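Nusico to present restored print of Major in Prostau this September

PROSTAU, July 11, 2018 – The film archive and distributor Nusico will present the newly restored version of Major, the 1974 feature by Tibor Nyitrai, at the Plundbridge cinema in Prostau in September. The screening will be the first public showing of the complete film since its original release. The restoration was supervised by the editor Csenge Szilágyi, who will introduce the film and take part in a discussion with the audience after the screening.

Major follows a retired army surveyor who is hired to redraw the boundaries of a river district before it is flooded for a reservoir. The film was shot on 35 mm black-and-white stock over two winters, mostly on location, with a small crew and direct sound. It runs for 37 minutes longer in its restored form than in the version that circulated on video, which had lost two full reels and the greater part of a third.

The missing material was identified in a store of unlabelled cans deposited with Nusico after the closure of a processing laboratory. The cans contained a duplicate negative of reels three and four, a set of magnetic sound tracks and a continuity script with handwritten corrections. The original camera negative survives for all other reels, although it had shrunk unevenly and carried splice damage at most scene changes.

Work on the picture was carried out in three stages. The negative was cleaned and repaired by hand, then scanned at 4K with a wet gate to reduce the appearance of surface scratches. Stabilisation and dust removal followed. A total of 2,827 individual repairs were logged at this stage, each of them checked against the adjacent frames before approval. Grading was based on a release print from the first run, and the density of the night scenes follows that print closely.

No grain reduction was applied. Flicker was corrected only where it could be shown to result from decay of the material. In the duplicated reels the contrast is slightly higher than in the rest of the film, and this difference has been reduced but remains visible.

"The duplicate negative is two generations away from the camera original, and the audience will notice the change when reel three begins," said Csenge Szilágyi. "We matched the grey scale as far as the material allowed. Going further would have meant inventing detail in the shadows."

The sound was transferred from the magnetic tracks, with the optical track used for four short passages where the magnetic coating had come away. The mix remains mono. Hiss was lowered by a small amount and the level of the dialogue was left as found – including the opening scene at the weir, where the voices are partly covered by water. 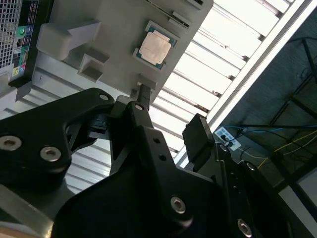 New English subtitles have been prepared from the continuity script. They replace an earlier translation that omitted the surveyor's field notes, which are read in voice-over at several points in the film. Place names are kept in their original spelling, and the measurements in the notes have not been converted.

The film will be shown from a DCP in its original aspect ratio of 1.37:1. A new 35 mm preservation negative has been struck from the restored files and will be held in Nusico's vault outside Prostau, together with the scanned data and the repaired original elements.

A display in the cinema foyer will include pages from the continuity script and a selection of the 80 set photographs found with the sound tracks. The display will be open one hour before the screening.

Tickets will be available from the Plundbridge box office and at the door. Starting time and prices will be published with the cinema's September programme. The discussion will be held in English. The auditorium has step-free access from the side entrance, and wheelchair spaces should be reserved in advance.

Press seats, stills and a preview link may be requested from the Nusico press office. Requests should state the publication and the intended date of coverage. Stills are released for use in connection with the screening only and must carry the credit "Nusico".

Bookings by other cinemas and festivals will be accepted once the Prostau screening has taken place – the DCP is supplied with English subtitles or without.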